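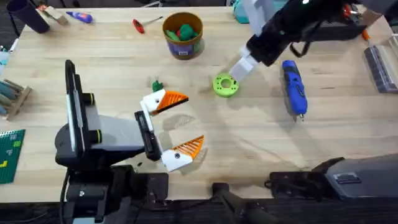 Grokthorpe Releases Urnlow, a Teaching Kit for Two-Arm Bench Robots

Feb 18, 2024

Grokthorpe today released Urnlow, a hardware and software kit that lets a person teach a pair of robot arms a task by remote control. The operator holds two hand controllers, one for each arm, and does the job a number of times. Urnlow records every pass and uses the recordings to train the arms to do the job without the operator.

The kit is meant for small shops and labs that handle many different parts in short runs. These sites often have no robot programmer on staff, and the work changes too often for a fixed program to pay off.

"The person who knows the job should be the one who teaches it," said Carleen Kingi, head of product at Grokthorpe. "At most of the places we visited, that person works at the bench all day and has never written a line of code. We built the controllers for them."

Urnlow records the position of both arms, the opening of each gripper and the view from a fixed camera. An operator can stop in the middle of a pass, throw it out and start again with a foot pedal. Passes can be reviewed on a laptop before training, and single passes can be removed later if the results are poor.

For tasks that need very short movements, the arms can also be put in a free mode and guided by hand. Both kinds of recording can be used in the same training set.

Grokthorpe recommends 100 passes for a new task with small parts. The company suggests leaving ordinary tools and supplies on the bench while recording, and moving them between passes, so that the arms learn to work around them. Grippers in the standard kit have white fingers with orange ribbed pads. Worn fingers can be replaced with a screwdriver.

Skasex, a maker of small fittings, has used a test version of Urnlow since September. The company started with sorting and placing 3D-printed parts and now has 16 tasks recorded.

"The first 2 tasks took us a while, mainly because our operators were moving too fast," said Barnabás Hegedűs, production manager at Skasex. "Once they slowed down and kept the same grip each time, training went much better. New operators now get an afternoon of practice before we keep anything they record."

Training runs on a local computer supplied with the kit. Recordings stay on site unless the customer chooses to share them with Grokthorpe support.

Urnlow is sold with two arms, two hand controllers, one camera, a foot pedal and the training computer. A version without arms is available for customers who already own a supported pair. Orders placed now will ship in 3 weeks. Installation and operator training are handled by Benedetti, Grokthorpe's service partner.

Media contact: Kgomotso Baloyi, Grokthorpe Communications
Sales contact: Renzo Testa, Benedetti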